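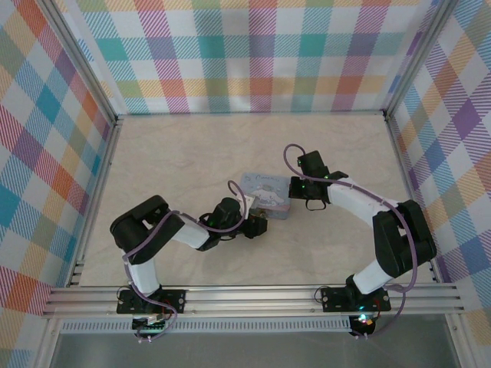

Section 7: Lining the bay and setting out the tin

Applies to the Grandar plaid lining, the marble-look base sheet and the small tin. Read the whole section first, then start. Frame should already be up (section 6). If the posts wobble go back and tighten them, don't carry on.

What you need out of the box

Plaid lining, left, back and right pieces
Base sheet, pale beige marble look
Clips, bag of 17
Low-tack tape
Soft dry cloth
Tin with lid, character on the lid

Not supplied: scissors, iron, a pencil.

Check the lining for colour before you cut anything. Pink, teal, orange, yellow, purple and blue on white. Pieces from two different Imrie rolls can be a shade out from each other and you will see it at the corners. Send back uncut.

7.1 Pressing the lining

1. Unfold all three pieces. Fold lines will be sharp, especially on the back piece.

2. Cool iron, no steam. Face down, on a towel.

3. Press along the stripes, not across. Going across pulls the squares into diamonds and they don't come back easily.

4. Leave flat for 11 minutes. Then hang.

Caution: do not iron over the tape. It melts, and the mark stays.

7.2 Hanging the walls

1. Back piece first. Always. Find the middle of the top edge, mark with pencil on the reverse, clip there.

2. Work outwards from the middle, one clip left, one clip right, and so on to the back posts. Keep the top edge level. Easiest way – follow one stripe with your eye all the way along.

3. Left side next. Start at the back corner and match the stripes to the back wall as near as you can. A perfect match isn't needed, half a stripe out is fine. A whole square out looks wrong, re-hang it.

4. Right side the same.

5. Pull each piece down gently from the bottom. Just enough to lose the ripples. If the clips start to creep you are pulling too hard.

6. Tuck the spare at the bottom behind the edge of the base sheet, or trim it. Tuck if you plan to wash the lining, it will shrink a little the first time.

Note: the pattern has fine slanting lines inside the coloured squares. Use these to tell front from back. Crisp lines, front. Washed-out lines, back.

7.3 Laying the base sheet

1. Wipe whatever the sheet is going on. One crumb under it and you get a bump which shows for ever.

2. Lay the sheet marble side up. Veining is faint so tilt it to the light if you're unsure.

3. Slide it right up to the back wall, then square it to the left. Small gap on the right is allowed, up to 8 mm. Cover it with the bottom of the lining.

4. Smooth from the middle outwards with the flat of your hand. Then again with the soft cloth.

5. Tape the front edge only. Short pieces, every hand's width.

Caution: don't slide anything with a metal edge over the sheet, the tin included. Lift and put down. The finish is tougher than it looks but a dent in a tin's bottom rim will scratch it.

Smudges: finger marks show up on the beige, mostly from the side. Dry cloth first. If that dosen't shift them, a damp one with a drop of washing-up liquid, then dry again straight away. No cream cleaner, no scourer, no glass spray. Light smudges can be left till the end, you will only make more during 7.4.
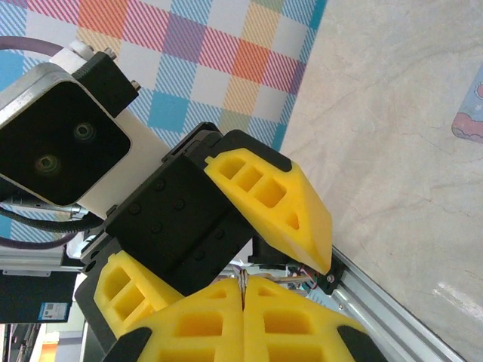
7.4 Setting out the tin

1. Take off any film or sticker. Pull low and slow. Left-over glue comes off with a little cooking oil on a tissue.

2. Check the lid. Printed side, pale lavender-blue with the white character on it. Should sit flat on all four corners. If one corner stands up, take the lid off and put it back on from the other end before you press.

3. Decide where it goes. Middle of the sheet is the usual place, well away from the walls. The plaid is busy and a small tin gets lost right up against it.

4. Turn it so the lid is the way up you want to read it. Then leave it alone for a moment and look from the front, standing up and sitting down.

5. Mark the place if you'll be moving the tin a lot. Two tiny bits of tape, opposite corners. Pencil does rub off the sheet but not completley.

Opening and closing

1. Hold the base with one hand, fingers on the long sides.

2. Lift the lid with the other hand, both ends together. Lifting one end only is what bends the rim.

3. To close, rest the lid on, check all round, press in the middle. Never thump it.

Caution: edges inside the lid are thin. Keep small children's fingers out, and run a cloth round before first use, not a bare thumb.

Note: not for loose food. Wrapped sweets are fine. Buttons, stamps, hair grips, spare clips, all fine.

7.5 Quick fixes

Stripes lean at one side – top edge isn't level. Unclip that side back to the middle and redo.

Lining sags at the corner – move one clip right into the corner. Use a spare from the bag.

Sheet curls at the front – roll it the other way, loosely, leave overnight, lay again.

Lid sticks – wipe the rim. Still sticks, tiny smear of candle wax round the inside.

Colours look flat – light is behind you and too high. Bring a lamp in from the side. Morning daylight is best if you have a window.

7.6 Washing and storing

Lining: cool wash, inside out, own load. Line dry. Do the pressing in 7.1 again.

Base sheet: roll, marble side out, never fold. Stand the roll on its end in a cupboard.

Tin: dry before the lid goes on. Any water left in the seam will rust by June.

Clips: back in the bag. Spares and replacement linings from the Plekbridge counter or by post from Emville, quote the code on the hem.

Section checked by Yaryna Levchenko. Continue to section 8, Lamps.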